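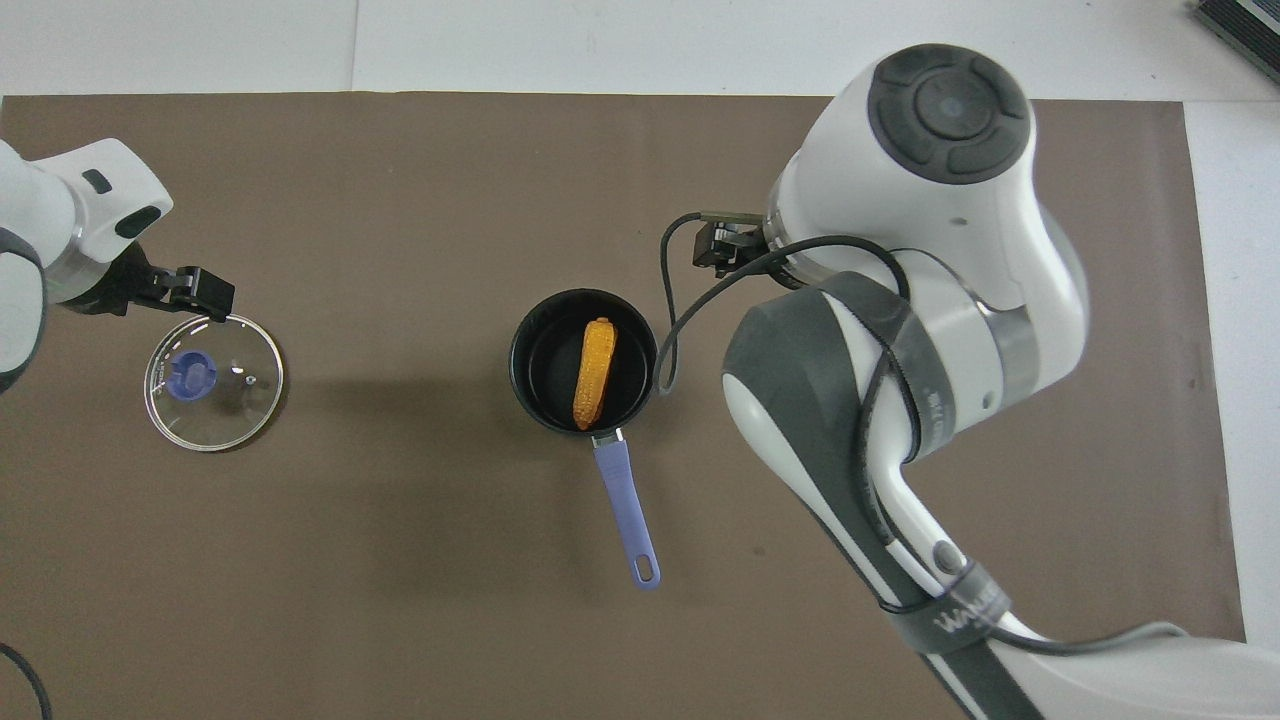
A glass lid with a thin metal rim, lying flat on brown paper.

The first time I heard a kitchen properly, I was sitting on the back step of the community café in Pacheco with my eyes shut. It was four in the afternoon, the lunch crowd had gone, and behind me somebody was frying onions. I knew when they went in. I knew when the heat was turned down, too, and when they had gone past soft and were starting to catch, a good minute before I could smell it.

I've been hooked on cooking by ear ever since. It sounds like a party trick, but most people who cook a lot do some of it without thinking. You hear the rice go quiet and you know the water's gone. You hear a pan of milk start to whisper round the edges and you run!

Water is the best place to start. A pan heating up is noisiest well before it boils, when little bubbles form on the bottom and collapse on their way up through the cooler water. Then the racket softens, and the big rolling bubbles come in with a lower, rounder sound. Try it in a few different pans. My old Voltent saucepan practically sings, and the heavy casserole next to it barely mutters.

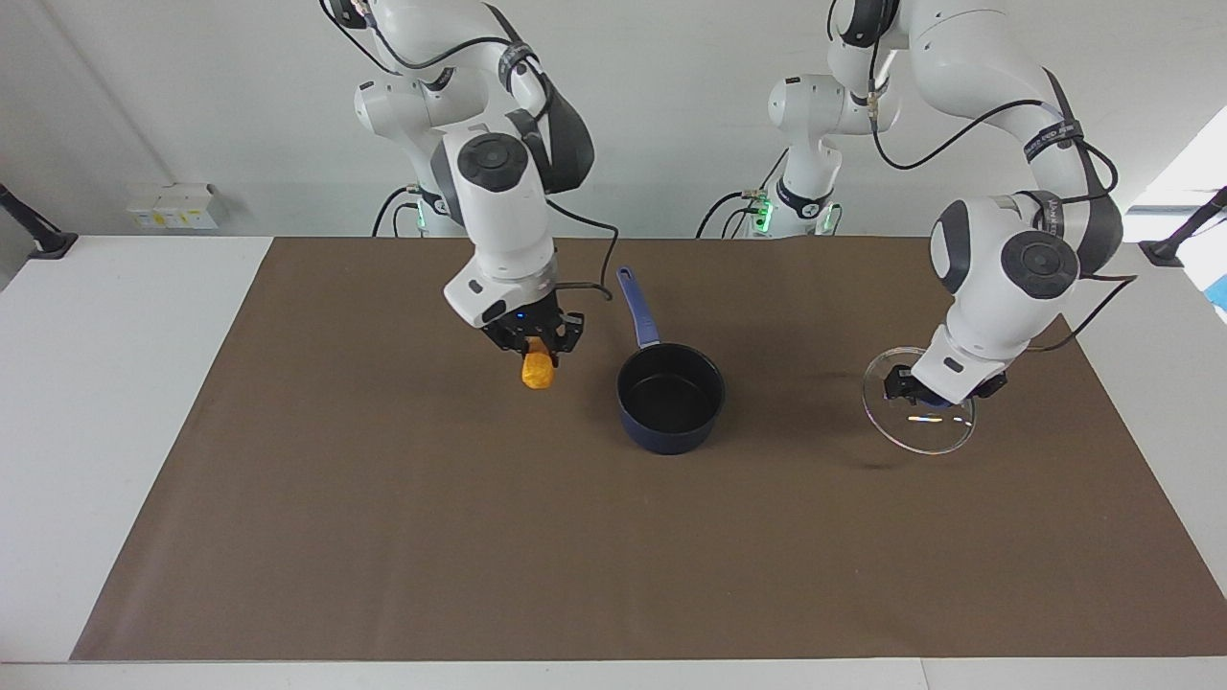 Frying has even more to tell you. That lovely sharp crackle is water leaving the food as steam, so it's loudest at the start and falls away as the outside dries and crisps. When I make sweet potato fritters — 5 to a pan, never more — I wait for the fizz to thin out before I turn them. Crowd the pan and the sound goes dull and wet, and so do the fritters.

Bread talks as well. At the Mekeo bakery, two streets down from the café, the loaves come out at 4 in the morning and crackle on the racks as the crusts cool. I got up in the dark to hear 68 of them going at once, and it was like standing in light rain. The bakers call it the chatter. I went back the next morning with a flask of tea and stayed until they opened.

If you want to have a go, turn off the radio and the extractor fan and pick something you've cooked a hundred times. Jollotby, the little food festival held on the green every August, has a listening tent now, with cushions and a row of camping stoves behind a curtain. You sit down and guess what's cooking. I got 2 right last year, mistook popcorn for mustard seeds, and joined the queue to go round again.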